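Left arm drops out mid-cycle, no fault code on the pendant

drumlin_k
Posted 05/09/2018
Two-arm bench cell, both arms off one controller, running the Plallum sequencer. The left arm stops partway through a pick, brakes on, and the right arm carries on like nothing happened. That second part worries me more than the first. The log has one line, "joint comm timeout," and then normal entries again. It has done this 4 times now. Last one was at cycle 1577 of a 3000 cycle run.

Things I have done so far:

1. Reseated both ends of the left arm cable. No change.

2. Ran it at 90 percent speed, then full speed. Stops at either.

3. Went back to the simplest job I have, foam cubes on the brown cloth, left side only. Red, orange and blue in a column by the left arm, both grippers held out wide to the sides at the start. Joint lights are green on both arms at this point.
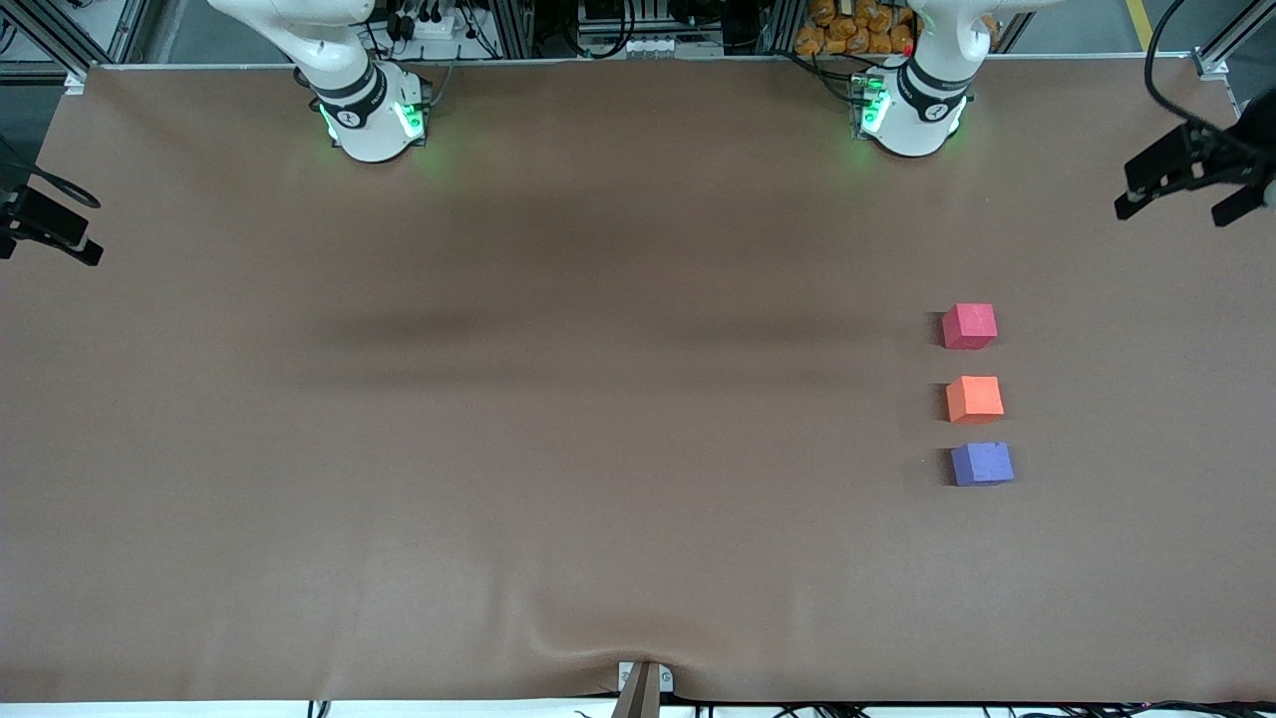 4. Swapped the gripper cables left to right. The fault stayed with the left arm, so I don't think it's the gripper.

Anybody seen this on a shared controller?

otterbench
Cable. It's always the cable. Reseating tells you nothing if a conductor is broken inside the jacket. You have a big curve of cable coming up off that left gripper and it flexes every time the wrist turns. Put a meter on it and move the arm by hand.

drumlin_k
The gripper cable is the one I swapped, and the fault didn't follow it.

otterbench
Then the arm cable. Same test.

milk_run
I'd look at power first. We had a Sarkico supply that sagged when both arms accelerated together, and the log said comm timeout every time. Put a scope on the supply output and trigger on a dip. Also, what else is on your power strip?

drumlin_k
Controller, camera supply, a monitor and a label printer. The printer can go.

fennel77
Can we talk about the right arm not stopping? If one arm loses comms the other has to stop too. I would not run this again until that's sorted, foam cubes or no foam cubes. Check whether the stop group is set to "linked" or "independent." Plallum puts it back to independent after an update.

milk_run
Disagree that he has to quit testing. Guard up, hands out, right arm parked and disabled. He can't find the fault without running it.

fennel77
Parked and disabled is fine. What he described was both arms live.

drumlin_k
It was set to independent. We updated in December and I never checked. Now it's linked, and pulling the left comm plug by hand stops both arms. I tried that with nothing on the table.

Moved the printer to another outlet and got almost to the end of a run before the left arm timed out again. So the printer alone isn't it. New arm cable is ordered from Mowat and I'll scope the supply while I wait.

otterbench
Keep the old cable when you pull it. Cut it open near the base, I'd like to know.

Contact the moderators | Copyright Instead Forums | Back to top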